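Louça de plástico – arrumação por encaixe
Ficha do conjunto

Conteúdo
O conjunto reúne registos de tigelas e copos de plástico de cores vivas, dispostos sobre um pano verde-escuro. A atividade é sempre a mesma: juntar peças espalhadas, pondo umas dentro das outras. O projeto chama-se Oltbridge e os registos foram feitos em agosto.

Estrutura
registos/ – 100 sequências, cada uma com duas vistas
cores.txt – nomes de cor usados nas anotações
notas.txt – observações de Tainá Portela
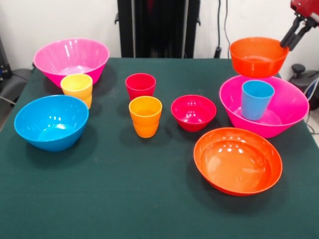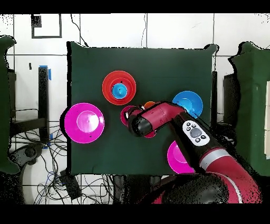

Tigelas sobre o pano verde. Na primeira vista, um copo azul-claro dentro de uma tigela cor-de-rosa; na segunda, uma tigela azul dentro de outra vermelho-alaranjada.

Anotação
Cada sequência indica a peça deslocada e a peça que a recebe. As cores foram anotadas a olho, por Odair Siqueira, e revistas por Judit Pálfi em 20 sequências. Rosa e magenta contam como a mesma cor. Um copo com rebordo a meia altura leva a etiqueta "duplo?" até ser confirmado.

Problemas conhecidos
- Os reflexos no plástico alteram o tom das peças, sobretudo no interior das tigelas.
- Em 3 sequências falta o nome da peça que recebe.
- As sequências demoram cerca de 5 minutos a descarregar em ligações lentas.

Correções
Enviar a Tainá Portela, com o número da sequência e a linha a alterar.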